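Stiltlow: making a one-more-go game in one term
Project report, Game Design module
Nandi Msimang

What I wanted to make

I've been hooked on games you can finish in a lunch break since I was small, so when we were told to build "a complete playable game with a score" I knew straight away it was going to be an arcade thing. Stiltlow is a side-on climbing game. You play a heron on stilts (yes, a heron, on stilts, I know) crossing a flooded town while the water keeps rising. Each stilt is controlled by its own trigger, and if you lean too far you go in the drink and the run is over. Points come from distance, from fish, and from how long you can hold a wobble without falling.

My partner on the project was Nokuthula Sibiya, who did all the art and most of the sound. I did the code and the level pieces. We argued about the colour of the water for far too long.

Games we looked at

We had to pick two existing games and say what we'd learned from them. I chose Pinholm, where you tilt a whole village to roll a marble through it, and Nokuthula chose Molero, which is a digging game with a brilliant combo meter. Pinholm is gorgeous but it takes ages to restart after you lose, and by the third try I was looking at my phone. Molero drops you back in before you've even stopped swearing. We timed our own restart after that and cut out the fade, the logo and the little heron yawn. I still miss the yawn. 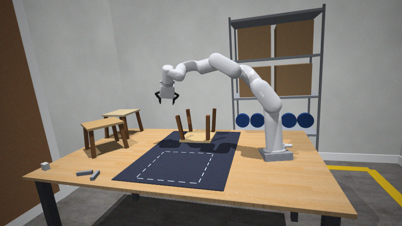 The other thing we pinched from Molero was the way the combo meter makes a noise that climbs in pitch. You stop looking at it after a few runs and just listen, which leaves your eyes free for the rooftops. Ours uses a kazoo. Nokuthula recorded it in her wardrobe with a coat over her head and it's my favourite sound in the whole game!

Building it

We used the Georgiev engine because that's what the module teaches and because its physics is quite forgiving. The stilts were a pain, though. For the first few weeks they behaved like wet spaghetti, and when I stiffened them up the heron would sometimes shoot straight off the top of the screen with a huge score. I fixed that by capping how much push a stilt can give in one step. There's still a tiny bit of launch in there if you hit both triggers on a roof edge, and I left it in because it feels great.

The town is made of 30 level pieces that get shuffled each run. My first shuffle was properly random and it was horrible, you'd get the same broken chimney over and over. Now a piece can't come back until 7 others have gone by, and the hard ones are kept out of the opening stretch.

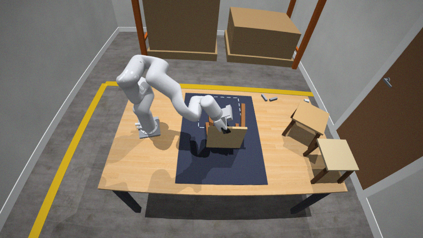
Robot arm over a partly assembled piece of wooden furniture.

Playtesting

We ran 4 sessions in July with people from our year, plus my cousins, who are merciless. I wrote down where each run ended and what the player said, minus the rude bits. Nearly everyone died at the church. They could see the bell swinging but thought it was decoration, so they walked right into it. Nokuthula gave it a shadow and a creak and people started ducking.

The wobble bonus went the other way. Players found out they could stand on the very first roof, rocking back and forth, and rack up points without going anywhere. One cousin did this for an entire session. I was annoyed for a day and then made the water rise faster when you stand still.

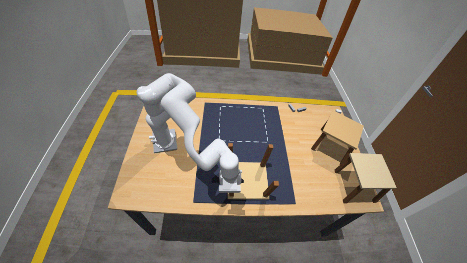 After those changes the runs got longer and the scores spread out a lot more. The best one is 2,861, and it's not mine. I've had several goes at beating it when I should have been writing this report.

What I'd change

The menus are ugly. I left them until last and it shows, the text is tiny on a telly and you can't go back from the options without pressing the wrong button first. I'd also like remappable controls, as using both triggers is hard going on the hands after a while, and two of our testers mentioned it.

There's no online score table either. We planned one and dropped it when the stilts ate our time. Scores save on the machine you play on, three letters each, arcade style. Nokuthula wants to add a second bird over the holidays, a flamingo with one very long stilt, and I've already started on the code for it.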